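26 Mar 2026, notebook, bench by the window

Okay, picking up where I left off, which was me swearing at the spread column. The backtest I was so pleased with last week is garbage. Well, half garbage. The signal on the dollar/krone pair is fine, the entry rule is fine, but I was filling every trade at mid. At mid! I wrote a whole page in here about how smooth the curve was and of course it was smooth, I wasn't paying for anything. Homa Ranjbar spotted it in the time it took her to eat a cracker.

So this morning I pulled the quote history again from the Pasholm feed, bid and ask as separate columns this time, and reran the whole thing paying the ask going in and hitting the bid coming out. The old run had 92 trades and made money on most of them. Same 92 trades with real fills, and the total is a little under flat. Most of the damage comes from the ones opened in the thin stretch after New York goes home and before Asia gets properly going. The spread there just balloons. I knew that, everybody knows that, and I still left it out of the test. Grr.

What I tried, in the order I tried it:

First run, no trades allowed in the thin stretch at all. That drops 8 trades and the total comes back above zero, but not by enough that I'd want to show anyone. Also it feels a bit like cheating, because I picked the hours after looking at where the losses were. I need to choose the cutoff on the older half of the data and test it on the newer half. Did not do that yet. Homa wrote "do that" in the margin of my printout so I guess it's official.

Second run, let it trade any hour but skip if the spread is wider than twice its own recent median. Much nicer idea in my opinion, it doesn't care what time it is, and it also keeps us out of the minute or two around central bank announcements without me having to maintain a calendar by hand. The result is a bit better than the hours version. I set the median window at 80 quotes, for no good reason other than that it was already in the config from something else. Need to check whether 80 matters or whether anything near it gives the same answer. If the answer jumps all over the place when I nudge it, then I've got nothing.

Third run, I tried limit orders, sitting at mid and waiting. Looks incredible, and I don't believe a word of it. The simulator fills you the second price touches your level, which is way too kind. In real life you get filled on the ones that are about to run you over and you miss the ones that bounce. I'm leaving the output in the folder but with DO NOT QUOTE in the file name, so future me, please don't quote it.

Rollover. Ugh, rollover. Homa asked how I was charging overnight financing and I had to admit it's one flat rate for the entire sample. She has the Heveo rate sheets going back to July so we're going to line those up with the trade dates. For short holds it hardly matters (most of ours close the same day) but there are 7 positions that run over a weekend and those get the triple charge, and two of them are among the best trades in the test, so it could bite. Golestani's old note has a section on this and I remember it being good. I can't find it. It's either in the shared drive under some name that made sense to him or it's in the box from the Otville office. Will look.

Oh and the time stamps. The Pasholm feed is in UTC and the file with the announcement times is in local time, London I think, with the clock change in it. For part of the sample everything is an hour off, meaning I had the thing "reacting" to rate decisions before they were published. That was a nice surprise at 11 in the morning. I've converted everything to UTC now and put a check at the top of the script that stops if the first row of the two files doesn't agree. The clocks go forward in London this weekend so it would have bitten us again right away. Good day to find it, I suppose!

On the market itself, not that it matters for the test: the dollar was sleepy most of the morning, then woke up a little on the data and gave it all back before lunch. The live paper account did nothing, which is what it should do. I keep wanting it to do something. That's a me problem.
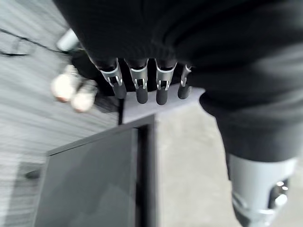 Four fingers, black tips, under the black cloth.

After lunch I did the split properly, or started to. Older half for picking the spread threshold, newer half kept in a drawer. On the older half, anything between one and a half times and two and a half times median gives nearly the same total, so that's reassuring. Three times is clearly worse, it starts letting the ugly ones back in. I'm going to fix it at two and stop fiddling. Wrote it down here so I can't pretend later that I picked something else.

Did NOT open the newer half. Want Homa in the room for that, partly because she'll catch it if I've messed up the split and partly because I'll be tempted to rerun it if it's bad.

Also moved the position size out of the signal code, where it had no business being. Sizes come from one small table now. Numbers match the old version to the last cent, I compared them line by line with a diff and got nothing back.

Still to do:

Nudge the 80 up and down and write down what happens, even if it's boring.
Rate sheets from Homa, line up with the weekend trades.
Find Golestani's note. Try the Otville box first.
Ask Pasholm why there's a gap in the ask column (bid is fine, ask just stops for a while and comes back). For now I'm dropping those rows.
Delete the smooth curve from the slides before anybody sees it
Newer half, with Homa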